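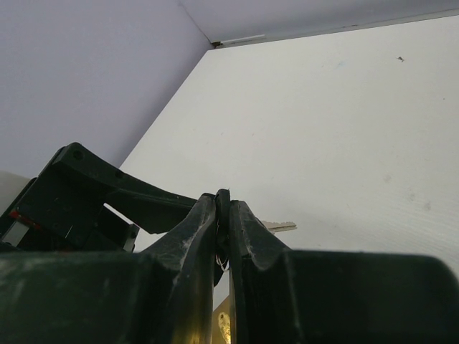 Ticket 772
Product: Skekholm work table, white top, fitted inside a walled bay
Bought through: Vidal
Status: Closed
Subject: Marks on the top that won't wipe off, and a gap along the back wall

Opened, 9:10 a.m.

There are two problems with this table and I'm putting both in one ticket.

First, the top. It has picked up marks that stay put under a damp cloth. The worst is an irregular dark speck toward the back right, with a much smaller dark dot near it. There are also some soft grey smudges on the right side and a couple of faint short scratches near the middle. The scratches I can live with. The speck I'd like gone.

Second, the back. The top stops short of the back wall and leaves a narrow gap and ledge, and small dark bits collect along it. In the far left corner there is a dark brown patch. I can't tell if it is dirt or if the material is damaged.

Tried so far: warm water, then dish soap. No change to the speck. I have not used anything with grit in it.

Vidal support, 10:25 a.m.

Please try Flastar surface cleaner on one smudge first. Leave it for 30 seconds, wipe with a soft cloth, then rinse with plain water. Don't use the green side of a sponge or melamine blocks - they dull the finish and the dull patch shows more than the mark did. For the corner, use a dry brush and a vacuum before any liquid. Let us know what is left.

Update, 1:40 p.m.

Flastar done as instructed. One grey smudge came off completely and another got lighter. The speck is the same. Running a fingernail over it, I can feel a slight edge, so I now think it is a chip or something stuck on, and I stopped there.

Brushed out the ledge and vacuumed. The loose bits came up fine. The brown patch in the corner got smaller but did not go away.

Still want to know if the gap can be closed. The side walls angle outward toward the front, so I don't see how the table could simply be pushed farther back without one of the corners catching.
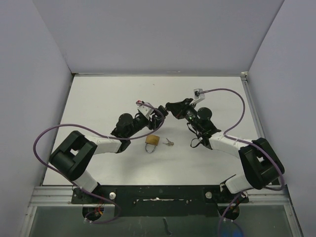
Vidal support, 2:30 p.m.: Don't push the table. The gap at the back is best covered with an edge strip, part 283, which comes in white and is trimmed on site. Clean the ledge and let it dry before you fit the strip, or the adhesive won't hold. For the speck, lift it with a plastic scraper held flat. If it turns out to be a chip, stop and ask us for the repair paste. Chips reported within 90 days of delivery are covered.

Update, 4:15 p.m.

Scraper worked on part of the speck. What remains is a shallow chip. Repair paste requested, along with one length of 283. Delivery was in June, so we are inside the 90 days.

Corner patch: leaving it alone until the strip goes on. If it is soft underneath I will open a new ticket.

Closed by requester. Parts on order.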